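Home | Reviews | Hands and Grippers | Arms | Sensors | Archive

Print this page | E-mail this page

Review: Flellon covered hand, four fingers and thumb, with the ribbed sleeve
By Gudrun Bauerfeind
September

The Flellon hand is sold as a complete end effector for light household work: picking up laundry, moving cushions, gathering small objects from floors. It has four fingers and an opposed thumb, metal segments, black tip pads, and a fabric sleeve that covers the back of the hand and the bases of the digits. I ran it for 1,832 grasp cycles on a Kuhlmann arm. It stopped itself correctly on every overload I set up on hard objects. It failed to stop on soft ones, twice, and the second time it damaged a finger. Most of this review concerns that fault.

Mounting and setup

The wrist flange fits the Kuhlmann bolt pattern without an adapter. Power and data run in one cable that leaves the wrist on the little-finger side. The supplied cable is long enough for full reach with slack left over, and the slack has to be managed by the buyer. There are no clips in the box. I used hook-and-loop ties at two points on the forearm and left a service loop.

Calibration closes each finger against its own stop and takes under a minute. The manual asks for recalibration every 500 cycles. I did it every 300 for the first part of the test and saw no drift worth reporting, so the published interval seems fair.

The software is the Clokum controller, version as shipped. It exposes position, current and a grip state for each digit. The current limit can be set per finger. The thumb has its own limit, and the factory value is higher than I would choose for work near people.

Normal performance

On boxes, cups and bottles the hand is quiet and repeatable. Closing time is consistent. The pads hold smooth plastic well and slip a little on waxed cardboard. The thumb is strong enough to carry most of the load by itself in a side grip, and the fingers then mostly steady the object.

The sleeve does what it is sold for. It keeps lint out of the knuckle drives and hides the wiring. It also bunches at the base of the digits when the hand opens fully, and the folds do not always lie flat again when it closes. Reseating it by hand takes a few seconds. The manual describes this as cosmetic. I disagree, for the reason given below.

The fault

The first event was at cycle 421. The task was to approach a shaggy rug from above, fingers down, and pinch up a folded cloth lying on it. The hand came down slightly off target, the fingertips went into the pile, and the controller reported free motion. It kept closing. The arm then lifted with a tuft of rug in the grip, and the rug came up with it until I pressed the stop.

The cause is in the contact logic. Clokum declares contact when motor current rises quickly over a short window. A hard object gives a sharp rise. Deep pile gives a slow one, and the rise never crosses the threshold in the time allowed. The finger winds fibers into the joint slots while the state on the screen still reads "open path". Lowering the current limit helps somewhat, but then the hand drops ordinary objects.
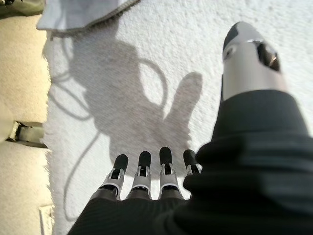 Wirkico wrote in after the first version of this page went up and said the slow-rise problem also shows on thick towels and fleece, and that raising the approach height made no difference once the fingers were in the material. Lengthening the detection window did help on that unit, at the price of a noticeably harder squeeze on cups. The same message asked whether the sleeve had been removed in my test. It had not.

That question was a good one, so I repeated the rug task with the sleeve off. The slow rise was still there, but the current baseline was lower and steadier. With the sleeve on, a bunched fold pressing on the base of a finger adds load of its own, and the controller treats this as normal friction and subtracts it. The margin left for detecting soft contact gets smaller. The sleeve is a contributing factor and the detection window is the main one.

The second event, with the sleeve back on, was the one that cost money. Fibers packed into the middle joint of one finger, the joint bound, and the drive kept pulling until the tendon guide cracked. No alarm was raised before the crack. Afterward the controller reported a position error and held the hand closed, and it had to be opened with the manual release at the wrist. The release is easy to find and works without power.

Recommendations

Set the thumb limit below the factory value before the first run. Keep fingertip approach height above the pile on any rug or fleece, and have the arm stop on its own force reading instead of waiting for the hand. Check the joint slots for fibers after each session on textiles. Smooth the sleeve before calibrating, never after.

Flellon replaced the finger under warranty and confirmed that the contact window is fixed in the shipped software. An adjustable window is planned, with no date given. For hard goods on a table I would buy this hand. For floors with carpet I would wait for the update.

Print this page | E-mail this page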